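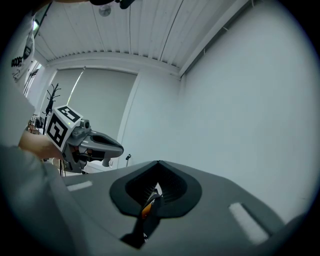 A new blind for the back room

6 min read
Last updated in August

I have been promising a post about the back room for so long that my sister has stopped asking, so let me get on with it while the kettle boils. It has taken us most of the summer, and I still haven't found a home for the sewing box, but I can sit in there at four in the afternoon now without squinting, and that was the whole idea when we started.

The blind came first. I wanted curtains, I should say, great big heavy ones like my gran had, and I got as far as bringing two fabric samples home from Akpan and pinning them up for a week. They looked lovely in the evening and dreadful in the morning. Bianka Katona came round for soup, took one look and told me to stop being sentimental and buy a roller blind. She was right (she usually is about houses, less so about soup). We went for a light grey one, tall enough for the whole window, with a thin cord to pull it by. The fabric is pale enough that the room keeps a soft sort of daylight even with it right down, and I have grown very fond of that.

I ordered it from Drosport, and they cut it to the width you give them, so do measure twice. I measured three times and still rang them in a panic the next morning to change it by 12 millimetres. The woman on the phone was very patient and said people ring about that all day long.

Then there was the ceiling. Those white slats were up when we moved in, and I spent a good two years planning to have them taken down. We had a man in to quote, and he wanted about 700 pounds before he'd even talked about plastering, so I went home and had a think — well, I was at home already, but you know what I mean. In the end I washed them instead. Sugar soap, a long-handled mop, an old towel round my neck for the drips, and two evenings of aching shoulders. They came up so much brighter than I expected! I like the lines of them now, and they suit the blind, both being plain and pale and not asking for attention.

If you are washing slats yourself, work along the length of them and not across, or the dirty water sits in the gaps and creeps out again later. I learned that on the first evening and had to do one whole corner over.

Next on the list is a lamp. I've had my eye on one from Plamero since the spring, though the shade may be too yellow for in there, and I'd like to see it switched on before I decide. If any of you have one, do leave me a comment and tell me what it's like at night. The sewing box is on the stairs for now.

Contact me | © Vokosura, all words my own | Back to top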